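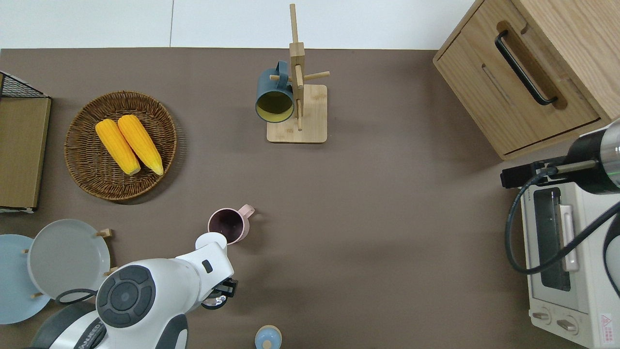
One of the tabletop stations used for the Groto collection. Photo: Kollska

Kollska opens kitchen training collection to outside research groups

Kollska announced in February that Groto, its collection of recorded kitchen tasks for robot learning, is now open to research groups outside the company. The first part contains 2,460 recorded examples, made by trained operators who guide two robot arms through everyday work with cups, plates and small kitchen objects.

Each example in Groto is one complete attempt at one task. It includes the camera views, the position of every joint, the state of the gripper and a short written instruction, such as "hang the mug on the stand" or "put the corn in the basket." The learning system studies these examples and tries to produce the same kind of movement by itself.

"For a person, to hang a mug is nothing," said Hạnh Phí, who leads the collection work at Kollska. "For a learning system, every handle is a new question. We need many mugs, many starting places and many operators with different habits."

The first part covers 65 tasks. Before an operator is allowed to record for the collection, he or she must complete a training course with practice attempts that are not kept. Attempts in which an object falls are kept, but they are marked, so that each research group can decide to use them or to leave them out.

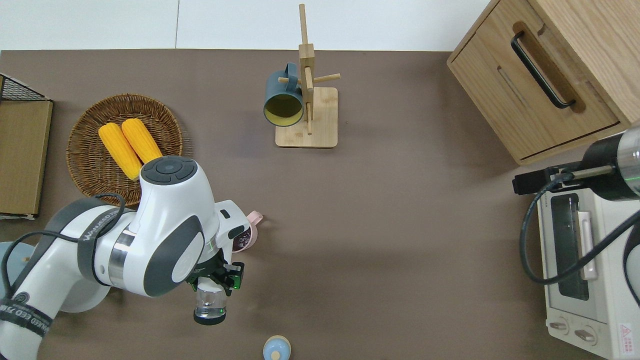
Glass and other difficult materials

During the preparation of Groto, the team gave special attention to clear glass. Of the full collection, 400 examples include at least one transparent object. Such objects are difficult for cameras, because the edges are weak in the picture and the background is seen through them.

"In the beginning we had too few glasses and our model closed the gripper too early," said Johannes Chauke, software engineer at Kollska. "We went back and recorded more, with the arm coming from different sides. I would like to have still more of them."

A further 276 examples were recorded with objects placed close together, where the arm must pass near one thing to reach another.

Access and next steps

Research groups can ask for access through the Kollska website. The use is free for teaching and for non-commercial research. Companies are asked to contact the licensing office.

The second part of the collection, with the working name Fometti, will add drawers and oven doors. Recording for this part has already started at the Ntuli site.

About Kollska

Kollska develops software and training data for robot arms in homes and small workplaces.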